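Ticket 3428: Label printer in the back office prints everything 13 mm too low
Status: Closed (reopened, then closed, see below)
Opened by: Wiebke Strobel
Product: Drastero label printer, driver by Skitach
Priority: Low, changed to High by requester, changed to Medium by me

Original report

The Drastero prints every label 13 mm too low. The name of the thing ends up where the price should be and the price ends up on the next label, so everything in the shop is now priced as its neighbor. I have turned it off and on. I have also turned it off and left it off, which I preferred.

First reply

Thanks for the ticket. Please check that the roll is seated against the left guide, then hold the feed button for 5 seconds to recalibrate. The light should blink twice.

Requester, same morning

The light blinked three times.

Log, 10:40

Three blinks is not in the manual. The manual has one blink (ready), two blinks (calibrated) and steady red (see manual). I wrote to Skitach support and got an automatic answer thanking me for choosing Majali, a product I don't own and couldn't find on their site.

Log, 11:15

Went over in person. Offset confirmed. Driver says page height 38 mm. Ruler says page height 51 mm. The driver and the ruler were never introduced. Changed the height to 51, printed a test label, and it came out perfectly placed and upside down.

Log, 11:30

Rotation set to 180. Label now right side up and 13 mm too low. Checked the height: back to 38. The driver resets the height whenever the rotation changes, and presumably feels fine about it. Set the height again, with rotation left alone this time. Good print. Closed the ticket and went to lunch.

Reopened by requester, 13:05

It is doing it again, but only from the other computer.

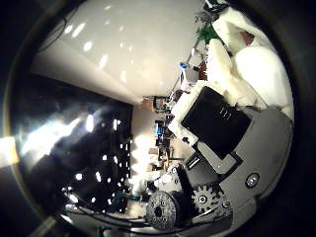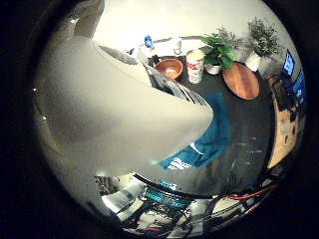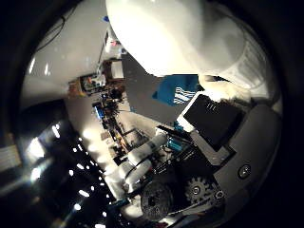
Log, 14:20

The other computer has its own copy of the driver, installed by someone in August and two versions older. It also had a saved label template named FINAL_use_this_one, and a second one named FINAL_use_this_one_2, with different heights. I deleted the first and renamed the second to "Shelf label," a name with no future but some dignity. For a test I wanted a real item with a short name, and the orange bowl near the far edge of the dark tabletop was a gift in that respect: "BOWL, ORANGE" fits on one line at any font size the driver will admit to. It printed straight on the first try. I then tried "Worura Hand-Finished Serving Platter With Removable Stand," and the driver cut it down to "Worura Hand." Wiebke asked me not to fix that, on the grounds that she might sell more of them.

Log, 14:45

Uninstalled the old driver. The uninstaller asked if I was sure, then if I would like to keep my settings. I said no. It kept them. Removed the settings folder by hand, restarted, installed the current driver, set the height to 51, touched nothing else. Printed from both computers. Both fine.

Requester, 15:10

Confirmed fine. There is now a queue of 500 labels I did not ask for. It says they are from this morning.

Log, 15:12

Those are the jobs that were sent while the printer was off and being preferred that way. They are in the old format. Do not let them print. Right-click the printer, open the queue, choose Cancel All Documents.

Requester, 15:14

Which one is right-click on the new mouse?

Log, 15:15

Pull the plug, please. I'm coming back over.

Log, 15:40

Queue cleared from the server side. Nine labels got out first, all of them for the same colander. Spare roll loaded, recalibrated, two blinks.

Resolution

Driver page height did not match the label stock, on two computers, for two different reasons. If it comes back, check the height before anything else, and do not change the rotation unless you're prepared to set the height again afterward. Skitach have been told. They replied that the reset is intended behavior and asked me to rate the conversation.

Still open: three blinks. I asked again and was sent the manual.

Closed 16:05. Requester has changed the priority back to High so that it "stays closed harder."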